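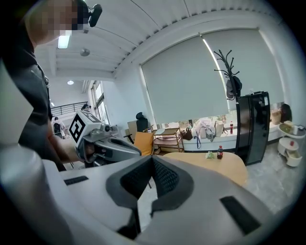

Isn't the little sticker on my windshield the law, a reader of the last edition wrote to ask, and if it says 3,000 miles, why are you telling me to ignore it?

Fair question, and I got enough letters like it that I've moved the whole subject up to the front of the chapter. I'm not telling you to ignore the sticker. I'm telling you to find out where its number came from before you hand over your money.

Chapter 4
The Maintenance Schedule and How to Read It

What you should get from this chapter

By the time you finish, you should be able to find the maintenance schedule for any car you own or are thinking of buying, decide which version of it applies to the way you drive, turn it into a plan you'll really follow, and read a shop's recommendation without feeling either bullied or suspicious. You'll also start your own service log, and we'll keep using that log through the rest of the book, so please don't skip the exercise at the end of this opening section. (I know you want to. I would too.)

Words to know: interval, normal service, severe service, service log, fluid specification, oil-life monitor.

4-A Where the number comes from

My first car came with a sticker already on the glass. It was from a quick-lube place in Kelport, the town where I learned to drive, and it had the next mileage written in blue ballpoint. I had no idea you could question a thing like that. I drove in when it said to, I paid, I got a new sticker, and I went home feeling like a responsible adult. I did this for years! The owner's manual sat in the glove box the whole time, still in its plastic sleeve, under a pile of napkins.

When I finally opened it, I found a table near the back with rows of mileages down the side and jobs across the top. The oil interval in that table was a good deal longer than the one on my sticker. Nothing crooked had been going on. The shop used one number for every car that rolled in, and it was a cautious number left over from older engines and older oils. It did my engine no harm, but it did empty my wallet faster than it needed to.

An interval is just the gap between one service and the next. It's nearly always given two ways, in miles and in months, and the rule is whichever comes first. People forget the months. If your car mostly sits, the miles may never catch up with you, and the oil gets old anyway. So does brake fluid. So do wiper blades, which will turn to crumbly licorice on a car that hardly leaves the driveway.

Where does the maker's number come from? From testing, from the size of the oil pan, from the kind of oil the engine was designed around, and from what the maker is willing to stand behind under warranty. It belongs to your engine in your model year. Your neighbor's number belongs to your neighbor's car, even if it's the same color and has the same badge on the back.

4-B Normal or severe?

Most manuals give you two schedules, or one schedule with a set of extra conditions. The easier one is called normal service. The stricter one is called severe service, or sometimes special operating conditions, and this is where almost everyone goes wrong, me included.

Severe sounds like a rally across a desert. I read the word, thought of my own gentle trips to the grocery store, and put myself straight into the normal column. Then I read the small print. Severe service, in a lot of manuals, includes:

Short trips, especially in cold weather, where the engine never warms all the way up
Long stretches of idling
Stop-and-go driving in hot weather
Dusty or unpaved roads
Towing, or carrying heavy loads on the roof
Roads treated with salt

My gentle trips to the grocery store were on the list. They were first on the list! A short cold run lets moisture and unburned fuel collect in the oil, and a nice long highway drive helps clear them out again. So the commuter who puts on a pile of highway miles may be kinder to the engine than I was with my bread and milk.

Read the list in your own manual, not mine, and be straight with yourself about it. If you're on the line, take the stricter column. An extra oil change costs a lot less than an engine.

4-C The light on the dash

Plenty of cars now have an oil-life monitor, and you may be wondering why you need a table at all. The monitor is a good tool. In most cars it isn't testing the oil itself. It keeps track of things like engine temperature, revolutions, and trip length, and works out how much life should be left. That means it has to be told when the oil is new. If the shop forgets to reset it, or resets it without doing the change (rare, but I've seen it), then it's counting from the wrong place.

It also knows nothing about a leak. An engine can be low on oil while the monitor cheerfully says there's plenty of life left. Life and level are two separate things. Check the level the way your manual says to, on flat ground, and if your car has no dipstick, learn which menu the reading hides in.

4-D Talking to the counter

Let's say you take your car to a shop. I'll call ours Bezerra Auto, and we'll come back to it in later chapters. You went in for an oil change and the printout says you also need a transmission fluid exchange, a fuel system cleaning, and a cabin air filter. The extra work comes to 300 dollars. What do you do?

You ask three plain questions. Is this on my car's schedule? Did you find something, or is this going by mileage? What happens if I wait until the next visit? A good counter person will answer all of them without getting huffy. The cabin filter may well be due (and you can probably change it yourself, see the next chapter). The transmission fluid may or may not be, depending on your column. The fuel system cleaning may not appear in your schedule at all, in which case you want to hear about a symptom before you say yes.

Notice that you can't ask the first question properly unless you already know the answer, or at least where to look. Bring the manual. If yours is missing, the maker's website will usually have it to download, and a library may be able to help as well. Save the schedule pages on your phone where you can get at them.

Now the other side of it. I've taught people who got so good at saying no that they said no to everything. One delayed coolant service led to another, and a car that should have gone on for years ended up on a tow truck with a repair estimate of 2,000 dollars. Saying no is easy to learn. Keep your manual open while you do it.

4-E Starting your log

A service log can be a notebook, a spreadsheet, or an envelope of receipts with writing on the front. I've tried phone apps, and I drifted away from every one of them when I changed phones, so I'm back to a notebook with a pen clipped to it. The worksheets in this book use the Driltell layout, which is printed inside the back cover, and you can copy it as often as you like. If your class uses the Esico record cards, those are fine too. The columns are in a different order but they ask for the same things.

For each visit, write down the date, the mileage, what was done, the fluid specification (that's the exact grade and standard, copied from the bottle or the invoice), the price, and who did the work. If it was you, write your own name and keep the receipt for the parts. Warranty questions go much better with paper in your hand.

Exercise 4-1

Find the schedule for a car you own, or one that belongs to a friend or relative who'll let you borrow the manual. Write down the oil interval in miles and in months for both kinds of service. Read the list of severe conditions and mark every one that fits how the car is used in a usual week, then again for the coldest part of winter. Decide on a column and write a sentence saying why.

Next, look for a sticker on the windshield or the door frame. Does its number match either column? If it doesn't, call the shop and ask how they picked it. Be nice about it. Write the answer in your log, even if the answer is that it's what they put on all of them.

Last, enter the most recent service you have proof of. If you have no proof of any, write "unknown" and today's mileage, and treat that as your starting line. We'll deal with cars that have no history in section 4-F, beginning with the fluids you can check in your own driveway.

Contact the publisher | Copyright and permissions | Page updated 30 Sep 2022 | Back to top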